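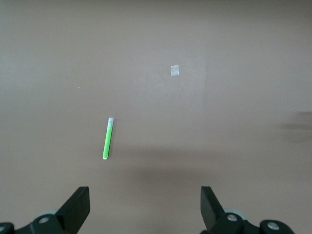
26/09/2022

The reading group that meets at the Carrilho library has completed its second year, and I wish to set down a few notes on how the program has been run and what will change in October.

Membership now stands at 69. Attendance is lower, as would be expected, and the evening on the Bidau letters drew the largest audience to date. The discussion of that book ran past closing time, and the library was kind enough to extend the use of the upstairs room.

## Selection of titles

Titles will continue to be chosen by ballot. Members may propose up to 2 books each, and proposals should be in print and available in paperback. Long works are welcome, though I would ask that anything over 247 pages be given two meetings. The attempt to cover *The Road to Ziltitz* in a single evening did no justice to the final chapters – several members had not reached them.

## Marking of shared copies

Shared copies should be returned without underlining. I hold a personal view on this matter that is less strict. My own books are heavily marked, and I find a page easier to return to when an earlier reading has left some trace on it. Tiago Matos has argued the opposite case in writing, and his letter will be read at the next meeting.

## Dates

The first autumn meeting will be held on October 14. The book is *Winter in Laluritz*, and members are asked to read as far as the end of part one.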